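Home | Programs | Student Work | Library | Contact

Mindham College, School of Media Studies
Student Project Reports
November
By the Entertainment Coverage Project Group

Press Lines and Photo Galleries: How One Television Season Was Covered

1. Purpose

This report presents the results of a one-term project on the coverage of television premieres and network parties by entertainment websites. The group set out to learn how much of that coverage deals with the programs being promoted and how much deals with the clothing, companions and arrivals of the performers. The work was completed as part of the course in Popular Media and Publicity.

2. Material

The group collected 164 articles published during a single fall season. Each article reported on a premiere, a cast party or a press day for a scripted series. Articles that only announced air dates were left out, as were interviews conducted by telephone. The photographs that ran with the articles were saved separately, giving a set of 1095 pictures with their captions.

Articles and captions were entered in Betovex, the coding software licensed by the School. Two members of the group read every article independently. Where their readings differed, the article was discussed at the next meeting and a joint decision was entered.

3. Categories

Six categories were used for the text: plot and character, production, casting news, personal life, clothing and styling, and the event itself. A sentence could be placed in only one category. This rule caused difficulty with sentences that named a dress and a series together, and the group decided that the main verb would settle the matter.

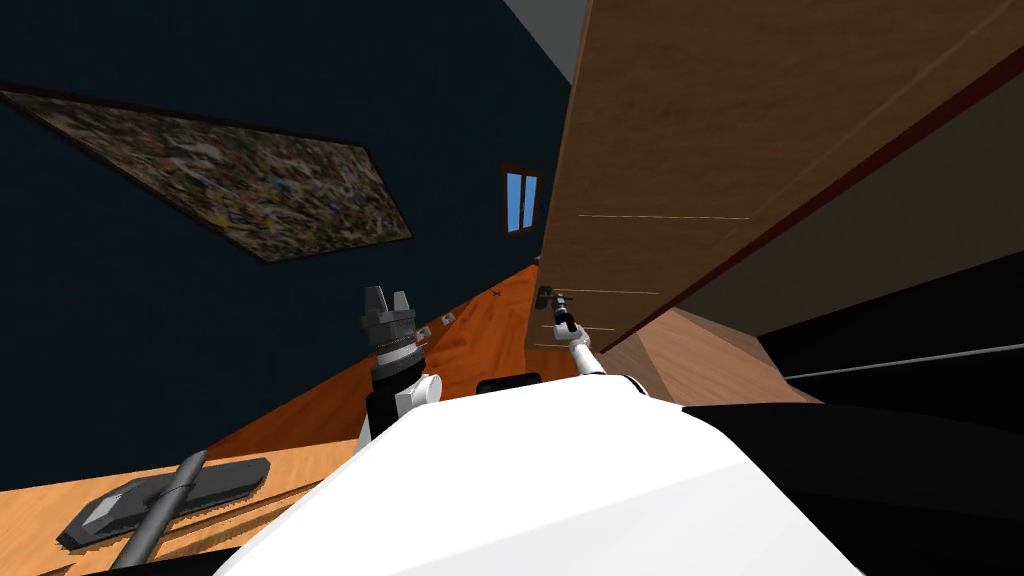
Captions required a separate set of rules. A caption was coded as "program-related" if it named a series, a role or a network, and as "appearance-related" if it dealt with clothes, hair or pose. Many captions did neither and simply listed names from left to right. Early in the term the group tested its rules in a short exercise. Readers were asked to write one plain caption of their own before coding any published ones. The practice captions varied most in what they named first, and the coding guide was changed so that the order of items in a caption was recorded as well.

4. Findings

Clothing and styling was the largest category in gallery articles, while the event itself was the largest in longer reports. Plot and character seldom appeared before the third paragraph. Articles on returning series gave less space to the story than articles on new ones, which often carried a short summary taken closely from publicity material.

5. Limits

The sample covers one season and English-language sites only. Several articles were edited after publication, and the group worked from the first version saved. Video segments were not coded.

The full coding guide is held in the Motaung Reading Room and may be consulted on request.

Related reports
Award Show Speeches and Their Afterlife in Print
Casting Rumors in the Uden Weekly Listings
Reality Television Reunions: A Study of Recap Writing
Fan Letters to Daytime Drama Magazines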